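Chapter 6
Continuity across a film series

Learning outcomes

After working through this chapter you should be able to:
define series continuity and separate it from shot continuity;
state what a series bible contains and who may change it;
describe the main ways in which a later film can alter the meaning of an earlier one;
judge whether a contradiction between two films needs a remedy.

6.1 Two senses of the word

In Chapter 2 the word continuity referred to the matching of shots. A glass that is half full in one shot should be half full in the next, unless someone has drunk from it. Responsibility for this lies with the script supervisor, and the work ends when the film is finished.

Series continuity is a different matter. It concerns the agreement of facts between films that may be made years apart, by different writers and directors. The facts include dates, family ties, the rules by which a power or machine operates, the fate of each character, and what each character knows. The last of these is the most often neglected. An audience will forgive a changed costume more readily than a character who is surprised by news that he was given in the previous film.

We use the term series for any group of feature films that share a fictional world and are meant to be seen as related. A shared-world series is one in which separate groups of films, each with its own leading characters, are set in the same world and meet at planned points. Most of the difficulties discussed below occur in both types, but they are more severe in the second.

6.2 The series bible

The usual tool for managing these facts is a written record known as the bible. In its simplest form it is a list of characters and events in story order. Larger productions keep it as a database, in which each fact is linked to the scene that established it.

The running case in this chapter is the Miranda series, a set of 14 science fantasy films set mainly in the port city of Prilberg. The bible for the series holds over 3000 entries. Each entry has a status. A fixed entry has been stated on screen in a released film. An open entry has been written down by the production office but not yet shown, and may be changed without consequence for the audience. Writers joining the series receive both kinds, and are required to submit any proposed change to a fixed entry before the first draft.

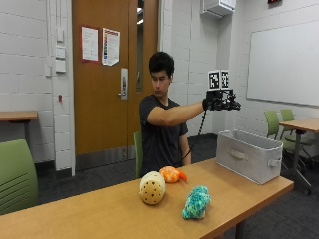

The distinction between fixed and open entries is useful because it limits what has to be defended. In the second Miranda film the age of the city wall is given in dialogue and is therefore fixed. The name of its builder appeared only in production notes. When the fifth film required a different builder, the entry was changed and no released film was affected.

Deleted scenes present a problem of classification. They have been shot, and they may later be seen on disc, but they form no part of the released film. The practice adopted in this book is to treat them as open. Some studios treat them as fixed once they have been sold to the public.

6.3 Retrospective change

A later film may change the meaning of an earlier one in three ways. Addition supplies a fact on which the earlier film was silent. Reinterpretation keeps the events as shown but gives them a new cause or motive. Replacement declares that an event did not take place as shown.

Addition is common and carries little risk. Reinterpretation depends on the earlier scene being able to bear the second reading, and should be tested by viewing that scene again in full. In the Miranda series, the captain's silence at the Sesham trial is first read as cowardice and later as the keeping of an oath. The change is workable, as the captain gives no reason at the time. Replacement is the most costly of the three and is normally reserved for a restart of the series, which is treated in Chapter 7.

Exercise 6.1

Choose two consecutive films from any series. Draw up a table of the facts stated in the first on which the second depends, and mark each instance of addition, reinterpretation or replacement.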